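The Army That Cannot Fill Its Trucks

Kerdale has spent the better part of a decade buying ships. Its army has spent the same years waiting for spare parts.

The imbalance shows up first in the motor pools. At the Wike garrison, the largest inland base in the country, a mechanized brigade is supposed to have 631 vehicles ready to move. On a normal morning fewer than half of them would start. Some have been stripped to keep others running. A few have stood in the same spot so long that grass has grown up through the wheels.

Officers there do not describe this as a scandal. They describe it as routine. A request for a gearbox goes up to the regional depot, then to the ministry, then back to the depot with a question about the form. The unit learns to stop asking and takes the part from the vehicle parked next door.

Kerdale's leaders made a choice, and there was a case for it. The coastline is long, the fishing grounds are disputed, and the last two governments believed any future conflict would begin at sea. The navy got new frigates and a rebuilt harbor at Mestum. The air force got longer runways and better radar. The ground force got a new dress uniform.

Recruiting has followed the money. The army set out to sign up 3050 new soldiers last year and missed the target by a wide margin. Those who did sign often asked for a transfer to the coast within months. Pay is the same across the services, but housing at Mestum is newer, the schools are closer, and sailors come out with training that civilian employers want. An infantry private at Wike shares a room built for four with seven others.

Training has thinned out as well. Brigade exercises used to run for three weeks each September. The most recent lasted 12 days, and fuel limits kept most of the heavy vehicles in park for half of that. Battalion commanders made up the time with map drills and classroom work, which teach planning but do little for a driver who has never crossed a river at night.

The ministry's answer is a program called Lullelix, which is meant to combine the army's scattered depots into one supply system. It would cut the number of signatures on a parts request and give brigades control over a small budget of their own. The first stage covers 325 types of spare part, mostly engine and brake components.

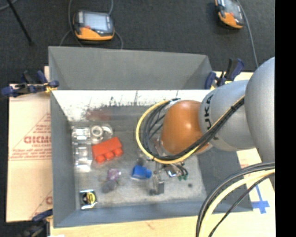 DEFENSE & SECURITY

Supporters of Lullelix say it is the cheapest fix available and could be working across the whole army in two years. Skeptics inside the service point out that a better ordering system does not help when the shelves are bare. Several of the vehicle types at Wike are no longer made, and the country has no second source for their transmissions.

There is also the matter of who would run it. Supply has never been a path to promotion in Kerdale. Ambitious officers avoid it, and the posts tend to go to people close to retirement. The new plan adds technical jobs at every depot without changing their rank or pay.

The next defense budget will show how serious the government is. Early drafts keep the navy's share where it is and give the army a small increase, nearly all of it for barracks repairs. The brigade at Wike has put in for batteries again.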